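4.2 Placing the Brelent floor scrubber on sealed concrete

Read section 3 (Filling the tanks) before you start. The scrubber must be switched off at the key while the pads are being fitted.

1. Sweep the floor. Pick up mats and stand them on edge outside the cleaning area.
2. Find every drain and grate. The squeegee must be raised before it crosses one – the rubber blade can catch in the slots and tear.
3. Look over the panel seams. Filler that stands proud of the surface must be cut flush.
4. Fit the red pad for routine cleaning. Use the black pad only for stripping.
5. Set the water flow to position 2 and the pad pressure to LOW.

Note: The pad motor has a service interval of 428 hours. The hour meter is under the seat cover.
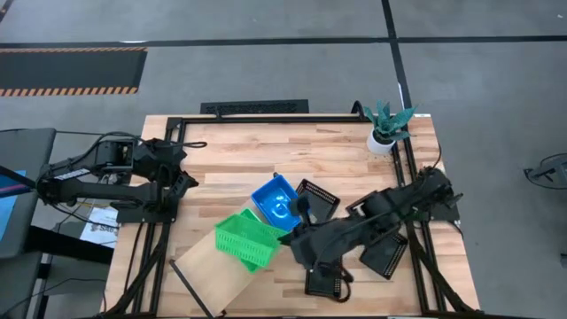 Figure 4-3. Concrete floor with panel seams, floor grate and striped mat.

6. Turn the key to ON and wait for the green light.
7. Lower the squeegee, then the pad deck. Drive parallel to the long seams where the layout permits.
8. Overlap each pass by 70 mm.
9. At the end of a pass, raise the pad deck first. Leave the squeegee down for the turn.

CAUTION: Do not run the pads with the machine standing still. The sealer can burn through in a few seconds.

CAUTION: Keep the scrubber clear of table legs and trailing cables. The side rollers protect walls only.

Note: On floors larger than 1,000 square meters, empty the recovery tank when the float alarm sounds and refill the clean tank at the same stop. Order replacement blades under part number 919.

Continue with section 4.3, Draining and storage.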